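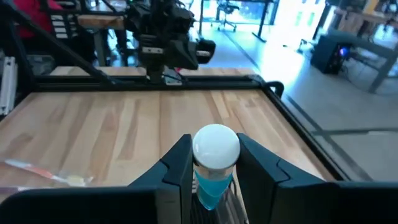 Tuesday, November. Produced water, Dalenetti samples, second batch

Twenty-seven bottles came in on the morning boat, all from the overboard discharge line. Chain of custody sheets match the labels except bottle 14, where the sheet gives a fill time later than the time on the lid. Queried with the platform. Will run it but keep it out of the average until they answer.

Cool box logger read 4.8 degrees on opening, within limits. All acidified on board according to the sheet. Checked pH on five with strip and all were under 2. Did not check the rest, should have.

Extraction started 09:40. Same method as the first batch: whole bottle contents into the funnel, bottle rinsed with solvent and the rinse added. The rinse matters more than I had assumed. Last week I kept the rinses from three bottles separate and they carried a fair share of the oil, worst in the one that had stood longest. Anyone pouring off a part sample from these will read low.

Recovery on the spiked blanks: 91 and 93 per cent. Acceptable. The first batch gave one blank well below that, which I put down to the tap on funnel 3 weeping. Funnel 3 is still in the drawer with tape round it. Please leave it there until the new tap comes.

Drying step: the sodium sulphate was caking again. The jar had been left with the lid loose, so baked a fresh lot over lunch and used that for everything from bottle 9 onwards. Bottles 1 to 8 were dried with the old stuff, two passes. I see no step in the readings between 8 and 9 but it is noted in the sheet in case one turns up later.

Infrared readings are steady through the morning, then rise from bottle 19. Bottles 19 to 22 were drawn during the separator changeover, so a rise is expected. What I did not expect is how slowly it falls off again. By the last bottle it was still above the morning level. Either the changeover takes longer to settle than the operator's note says, or there is oil held up in the sample line and it is bleeding out. The line was flushed for one minute before each draw. For that length of pipe I would want five.

Can't separate the two explanations with what we have. Suggest for batch three:
- flush five minutes, draw, flush another five, draw again
- one bottle taken straight from the separator outlet if they will open the valve for us
- fill times written on the sheet at the moment of filling

Compared against the Preveo online monitor for the same hours. It follows the rise but lags, and it sits below the lab figures throughout. It was last calibrated on oil from the Neleo wells, and the Tudose tie-back has come on since, so the oil going through it has changed. Needs recalibrating on a current crude sample before anyone quotes it in the discharge return. Have asked for 500 ml.

Solvent used today 249 ml more than planned, nearly all of it on repeat rinses. Enough left for batch three but not for a repeat of it. Order form is filled in, needs signing.

Waste drum in the outside store is over three-quarters full. Collection not booked yet.

Left to do: duplicates on 19, 20 and 22, calibration check at the end of the run, wash glassware. Extracts are in the fridge, bottom shelf, foil over the caps.

17:50 - duplicates for 19 and 20 done, both agree with the first reading. 22 tomorrow.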